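Flalavness Energy to Add Crude Storage at Calimlim Terminal

Shares: 40 | Comments: 3

CALIMLIM, 13/02/2024 - Flalavness Energy announced today that it will expand crude oil storage at its Calimlim terminal under a long-term supply agreement with the refiner Sternatance. Site work is scheduled to start in March.

The project covers three new storage tanks, a second truck loading rack and the replacement of the transfer line between the tank farm and the dock. Flalavness has committed $163 million to the work and will pay for it from cash on hand. No new debt will be issued.

"Refiners in this region have asked for more room to hold crude when cargoes arrive early or prices move against them," said Sarahí Huerta, chief executive of Flalavness Energy. "The agreement with Sternatance gives us the steady volume we need to go ahead."

Under the terms of the agreement, Sternatance will lease two of the three tanks. The remaining tank will be offered to other shippers through an open season, with terms to be posted on the company's website. Existing customers will keep their current storage rights and rates until their contracts end.

"Our refinery runs several grades of crude, and keeping them apart has limited what we can buy," said Nicanor Ocampo, vice president of supply at Sternatance. "Added storage at Calimlim will let our traders accept cargoes that we have had to turn down."

Cesel Engineering has been named general contractor. Anayeli Mendoza, who leads the terminal projects group at Cesel, will oversee construction. The terminal will stay open during the work, although dock access will be limited on certain dates - shippers will receive written notice of each one.
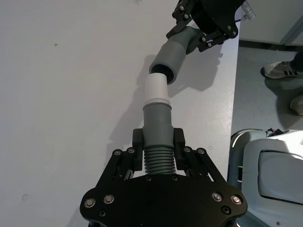 Ribbed hose segment with a white plastic adapter fitted in the cuff.

Flalavness has also filed an updated spill response plan with the local port authority. Residents may request a copy from the terminal office or write to P.O. Box 3022, Calimlim.

Flalavness Energy stores and moves crude oil and refined products for refiners, traders and fuel distributors.

Media contact: Sarahí Tapia, Corporate Communications, Flalavness Energy

Comments (3)

Heriberto Zamudio
Will trucks for the new rack use the north gate or the shore road? The shore road is already backed up most mornings.

dockside_r
Good to see no new debt. Any word on when the open season starts?

M. Keller
I asked for the spill plan at the office last year and was told to come back. I hope the mail request works better.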